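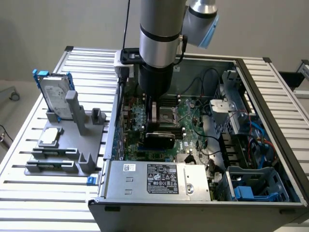
Robot disassembly cells: frequently asked questions

These answers cover the rules for anyone working in or near the desktop computer cells at the Hindel site. They apply to staff, agency workers and visitors. The full procedure is kept in the Carroll folder at each cell, and where the two differ, the folder wins.

Who can run a cell?

Anyone who has passed the cell operator sign-off and had it renewed within the last 24 months. Passing the sign-off on the shredding line does not count. Trainees may run a cell with a signed-off operator beside them at the panel.

What has to happen to a computer before it goes on the table?

Unplug it and remove the mains lead. Hold the power button in for ten seconds. Look for swelling, burn marks, liquid or rust around the power supply. If you see any of these, put a red tag on the case and take it to the manual bench. Then take off the side panel by hand and lay the case down with the open side up. The robot does not remove side panels at this site.

Can the robot open a power supply?

No. Power supplies come out whole or stay in the case. They can hold a charge after they have been unplugged, and opening them is a job for the electrical workshop only.

What about the coin cell on the motherboard?

Take it out by hand at the final check and put it in the battery tub. Do not leave it on the board when the board goes to the crate.

Can I reach in to move a cable while the robot is running?

No. Press the stop on the panel, wait for the amber lamp, open the gate and then reach in. A robot that has stopped moving may only be waiting for its next step. This is the rule people break most often, and breaking it once means repeating the sign-off.

Loose cables should be dealt with before the cycle starts. Data cables and thin fan wires catch easily on gripper fingers. Fold them out over the edge of the case or clip them to the drive cage, and keep them clear of the processor and the memory slots.

Is there a speed limit?

Yes. Teaching and testing are done in manual mode at no more than 250 mm per second, with the enabling switch held by the person inside the gate. Production speed is allowed only with the gate shut. The force limits on the gripper are set for each part and are locked. If a part will not come free at the set limit, the cell stops and the part is removed by hand. Please do not ask for the limit to be raised so a batch can be finished.

Where do the removed parts go?

Into the parts fixture beside the case, each in its own holder. Memory modules lie flat in the long slots. Hard drives stand upright and stay in their caddy if they have one. Nothing is to be stacked, and nothing is to be put straight on the table, as small parts find their way into the grooves.

Check the fixture at the start of each shift. Printed holders wear at the corners. If a part rocks in its holder, swap the plate and put the worn one in the Pindotance return box.

How are hard drives handled?

Every drive counts as holding personal data until the wipe record says otherwise. The serial number is scanned before the drive leaves the cell, and the drive goes into the locked cabinet at the end of the batch. Drives must not be left in a fixture over a break, even a short one. A drive with an unreadable label gets a yellow sticker and is entered by hand on form 87.

Do I need a wrist strap?

Yes, when handling boards or memory meant for reuse. For scrap batches it is optional. The batch sheet tells you which you have.

How often is the cell inspected?

Operators do the short check at the start of every shift: stops, gate switch, gripper fingers, cables on the arm, and table bolts. Maintenance does the longer one on the first Wednesday of the month. The arm is serviced every 2000 running hours, and the counter is on the second page of the panel.

Which standards do these rules follow?

The robot safety rules are based on ISO 10218, and the risk assessment follows ISO 12100. Copies can be read in the Zedance room but not taken away. The site rules are stricter in places, mainly on opening the gate.

Something went wrong. What do I do?

Press the stop, leave everything where it is and ring extension 3919. Near misses count. Write down the batch number and the step shown on the panel before anybody resets it.

Who do I ask about changes to these rules?

Colton Bélanger, cell safety lead. Suggestions can be left in the Carroll folder using the green form. The next review is in October.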